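Wodiveck Brings Its Shallow Sorting Tray to Home Kitchens and Workrooms

CLENHAM, March – Wodiveck, a maker of simple storage goods for the home, announces today that its shallow sorting tray is now available to all customers. Until now the tray was supplied only to small workshops and to the repair counters of the Fedoruk hardware stores. From this month it can be ordered by any household, in single pieces or in sets of 2.

The tray is made for people who work at a table and must keep small objects in one place. It can hold buttons during sewing, screws during a repair, seed packets before planting, or the spoons and lids which never find their drawer. The company has received many letters from customers who saw the tray at a repair counter and asked where they could buy one.

"We designed this tray for a workbench, and we were surprised how often people wanted to carry it home," the company said in a statement. "They told us they wanted something flat and light in color, where a small screw can be seen at once. We are glad that we can now offer it to them."

A low wall and a pale floor

The development of the tray took place in the company's workroom in Clenham. The first versions had a high wall, and the people who tested them complained that the hand had to go up and over the wall each time. The wall was lowered step by step. In the present version it is shallow enough that the fingers can reach an object from the side, and still it stops a round object from rolling to the table.

The color was also discussed for a long time. Dark trays hide dust and scratches better, but they also hide small dark parts. Wodiveck decided for a pale plastic, and accepts that the tray will need to be washed more often. Warm water and ordinary dish soap are enough. The company does not recommend rough sponges, as these can make the surface dull.

The tray measures 60 centimeters on its long side and fits on most kitchen counters. It is not intended for hot pans or for cutting with a knife. Customers who want to store it can put it upright between a cabinet and the wall, or slide it under a bed.

Tested in the repair room

Before the start of the sale, the tray was used in the Pemo repair room, a place in Clenham where residents bring broken lamps, toys and kitchen machines. In total 523 objects were repaired there during the test period, and each was taken apart over a tray. Visitors were asked to write their remarks on a card, and the company read all of them.

Most remarks were about order. Visitors liked that the parts of one lamp stayed together while they went to look for a tool. Some wrote that they would prefer a tray with several compartments. Wodiveck has considered this wish, but for the moment it will keep the open floor, so that larger objects can also lie flat. Small cups or jar lids can be placed inside the tray by customers who want to divide it.

A few visitors asked for a version with handles. The company is studying this question and will give more information when a decision is made.

The raised rim is a straight, bright white edge, and a rounded, slightly recessed panel is set into the plastic of the tray.

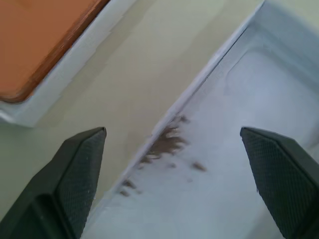 Availability and orders

The tray can be ordered directly from Wodiveck and is also sold in all Fedoruk hardware stores. Stores will receive their first delivery before the end of the month. Orders from schools, clubs and repair rooms are accepted from 2 pieces, and for orders of 100 pieces or more the delivery is free of charge.

Customers who already own a tray from the workshop series do not need to change it. The measurements are the same, and old and new trays can be used next to each other on one table.

About Wodiveck

Wodiveck develops and sells trays, boxes and shelf inserts for kitchens, workrooms and schools. The company has its office and its workroom in Clenham, where all its products are designed. Visitors are welcome in the showroom every morning from 9:00 a.m. to noon.

Press contact

Wodiveck Press Office, Clenham
Sample trays for review can be requested in writing from the press office. Please state the name of the publication and a delivery address.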